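3. Soft goods and the bed-top habit

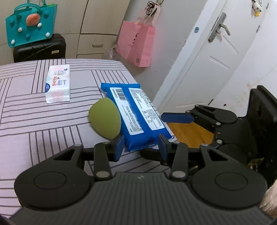
Figure 3. Household goods on a striped cloth: blue plastic package, green rounded item, small white tissue-style pack.

Section 2 dealt with shelves and drawers. The present section takes the flat surfaces – beds, mostly, also ironing boards and the tops of chest freezers – where things get put down on the way to somewhere else. Our respondents in Urkanthorpe had no word for it. One called it "the landing", which caused some confusion in the transcripts as half the houses have an actual landing. We use "set-down surface" throughout.

3.1 What ends up there

Mostly packaged consumables. Tissues, wipes, refills, cotton wool, bin liners. Bought in one trip, carried upstairs in one armful, dropped. The diary sheets (see Section 2.2 for the layout) recorded 300 set-downs over the study period, 200 of them in bedrooms. The remainder split between hall and kitchen, and we do not break it down further as the hall sheets were filled in badly.

Figure 3 shows a fairly typical grouping. A large blue package lies diagonally on the cloth with a smaller green thing right up against it and a small white pack set further back. No shared purpose that we could find. Size seems to matter more than use: the big item goes down first and the rest collects round it. Forsyth (fieldwork notes, January) calls this anchoring and we have kept the term, though Palamarchuk would prefer something less nautical.

Worth noting also that the print on the big package is dense. Two long white panels, one with a barcode, the other nearly all small type. Respondents told us they didnt read this sort of text at the point of putting away, only at the point of running out, when they wanted to buy the same again. Several keep the empty wrapper for that. One household in the Rurmont flats had a drawer of them. So wrappers count as stored objects in our scheme, see 3.3.

3.2 Soft packs and why they don't stack

Puffy film packs slide. Anyone who has tried to pile them in an airing cupboard knows this. Boxes go on shelves; soft packs go on top of boxes, then down the back, then get bought again. Twelve households took part in the follow-up visits and duplicate buying came up on nearly every one, always with soft packs and hardly ever with boxed goods. Small tissue packs are the worst case. They travel: coat pockets, bags, bedside, car. A small pack on a bed was as likely to be going out of the house as coming in, according to the diaries, and so direction of travel was dropped as a coding category after the first round.

Cloth underneath made a difference, more than expected. Respondents said items stayed longer on a covered bed than on a bare worktop. Reasons given: nothing gets scratched, it looks tidy enough, it isn't in the way until night. That last one sets a natural limit. Bed-top goods were nearly all moved by about bedtime, often only as far as the floor or a chair. We counted these as moved, which is generous.

Patterned covers are a nuisance for our purposes. Strong lines make it harder for coders to judge spacing between items from stills, and small pale packs get overlooked on pale cloth. Both coders went through the set separately and then together. Disagreements were nearly all on whether touching items should be one group or two. Rule adopted: if they touch, one group. In Figure 3 the green item and the blue package are therefore one group, the white pack another.

3.3 Coding scheme

Kept short on purpose. Each item gets a material (soft film, card, fabric, hard, other), a size relative to the largest item in its group, and a status. Status is one of sealed, opened, empty, or can't tell. The last was used a lot. We decided early on not to guess from photographs whether a pack had been started, and where the diary sheet said nothing the item went in as can't tell. Unidentified objects are coded by shape and colour only and left out of the purpose tables.

The Plandar baskets handed out in the second round (open-topped, one per household) were meant to take the place of the bed as set-down surface. Mixed result. Three households used theirs as intended. In the others the basket ended up on the bed, full, and new things were put down beside it. The Løken shelf inserts did rather better and are treated seperately in Section 4, along with the question of whether lidded storage delays putting away or just hides it.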